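Pre-opening check: The Drowning of Bresidthorpe (play-by-post, fantasy, mature themes)
Checked 23 Oct 2019 against the board's role-play safety list. Thread stays locked until every item marked OPEN is closed.

PART A. PLOT AND OPENING POST

A1. Plot summary is in the first post and makes sense without the old thread.
Yes. The sea wall fails, the lower town floods, the bell-ringers' guild takes over the granary. Two paragraphs, clear enough.

A2. Starting location and time are stated.
Yes. Granary steps, second night of the flood.

A3. Summary doesn't decide what player characters feel or do.
OPEN. "You are all terrified and follow the guild without question" has to go. Players write their own reactions.

A4. Link to previous game works.
Yes. Stilham thread is archived and readable, 272 posts. The link to its map is dead. Map isn't required, so passed with a note.

PART B. CONTENT AND COMFORT

B1. Rating is in the thread title.
OPEN. It's in the tags only. Phone users don't see tags.

B2. Content warnings are listed, and specific.
Partly. Drowning, hunger and mob violence are listed. Harm to animals isn't, and the opening post has the stable flooding in some detail. Add it, or trim the stable.

B3. Hard limits are stated as limits, with no "unless everyone agrees".
Yes. Wording copied from the board template.

B4. There is a way to stop a scene without giving a reason.
Yes. Post the word LANTERN in the out-of-character thread and the scene pauses for everyone in it. Tested in September with both mods. The pause notice went up the same evening.

B5. A fade-to-black rule is given.
Yes, but it's under Posting Format. Move it up to the limits.

B6. Minimum age matches the board's.
Yes.

PART C. CHARACTERS

C1. Character form is present and complete.
Yes. Name, trade, where they were when the wall went, one thing they carried out. The favourite colour field is still in there from the old form. Harmless.

C2. No playing another person's character without permission.
Yes, rule 3.

C3. Injury and death of player characters need the player's consent.
OPEN. Rule 7 says Texier can kill "anyone who goes below the granary". Texier is a game master character, so in practice this is the GM killing player characters by location. Needs a consent line.

C4. Open places are stated.
Yes. Places remaining at the time of checking: healer, boatman, one guild member.
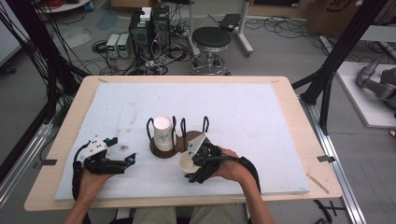
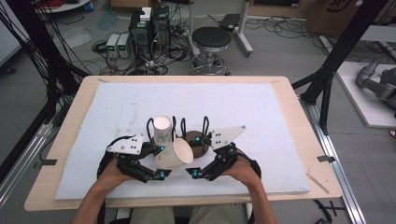
Wing-yan Shih commented on C3 that rule 7 was meant as a threat inside the story and that Texier never killed a player's character in Stilham. She would still rather have it written down. Her suggested wording: "Texier may injure or capture any character below the granary. Death only if the player has said yes in the out-of-character thread." She also asked whether a yes given at sign-up counts for the whole game.

Checker's response: wording accepted. A yes at sign-up doesn't count. Ask again when the scene comes up. C3 closes once rule 7 is edited.

PART D. POSTING RULES

D1. Minimum length is stated and reasonable.
Yes. 100 words. Dialogue exchanges may be shorter if both players agree.

D2. Posting order is stated.
Yes. Free order, no one posts twice in a row.

D3. Absence rule is stated.
OPEN. It says characters of absent players "will be dealt with". Say how. In Stilham they were sent to guard the bell tower, which worked fine.

D4. Private scenes are moved to a visible side thread.
Yes. Side thread is called Lokley, after the inn. Mods can read it.

PART E. MODERATION

E1. At least two people can lock the thread.
Yes.

E2. The GM isn't the only contact for complaints.
Yes. Second contact is named in the first post, and the message link works.

E3. Old complaints have been read.
Yes. One from Stilham, post 76, about a player's character being tied up for nine days with nothing to do. Settled at the time. Suggest a line under Part C limiting how long a character can be held. Recommended only, it won't hold up opening.

RESULT
Not ready. Four items open: A3, B1, C3, D3. B2 needs an edit but can be done on the day.
B5 and the captivity line are at the GM's discretion.

Send a message when the edits are in and the open items will be checked again. The rest of the list doesn't need to be redone unless the opening post is rewritten.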